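Voretti lever handle set, brushed steel
Reviewed 2023-03-26

Three stars, and one of those is for the screws, which were the right length. I bought two sets to replace a pair of round knobs that had been defeating anyone with full hands for years. At 49 a set the Voretti sits between the Plindier, which wobbles, and the kind of thing you find in a dentist's office.

The long rectangular backplate is the selling point. It covers the old holes, the chipped paint and most of my earlier attempts at carpentry. Against a white door it looks very grown-up. It also shows every fingerprint you have ever had.

The instructions promise 11 minutes. My neighbor Zsolt Szabó fitted the first one while I read them aloud, and we were well over that before we found the spring. The second went faster because we ignored step 5.

What I do like is the lever itself. An elbow will open it, and so will a hip if you aim.
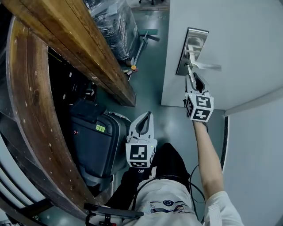 The latch is stiffer than I'd like, though it has eased a little since September. I'd buy it again, on sale.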